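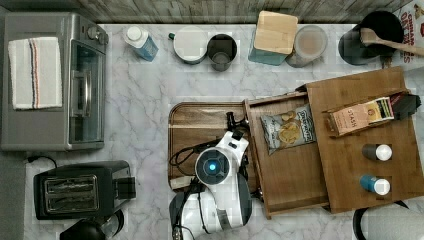 I used to push everything on the kitchen counter against the wall and call it clean. It looked fine for an evening, and by breakfast I was moving five things to get at the bread. So now I work by zones, and the toast zone comes first. The toaster oven goes in the corner with the two-slice toaster right by it, and the canisters line up along the back, next to the crock with the wooden spoon. The cutting board gets the middle, where I can reach it without shuffling anything.

A few things I've picked up along the way:

Watch the towel. The top of a toaster oven is such a handy spot for a folded one (I do it all the time!) but it has to come off before you turn the oven on. I hang mine on the sink while the toast is going — same for mail, bread bags and anything else that lands up there.

Give crumbs 2 minutes a week. Unplug, let everything cool, slide out the crumb tray and tip it over the trash. Then wipe under the toaster, where the really old crumbs live.

Marble hates lemon and vinegar. Use a soft cloth with warm water and a drop of dish soap, then dry it. I ruined a shiny patch in my last kitchen with a vinegar spray and I'm still mad about it.

Wooden boards like to stand up while they dry so air gets to both sides. Mine get a rub of mineral oil in March and again whenever they start looking thirsty.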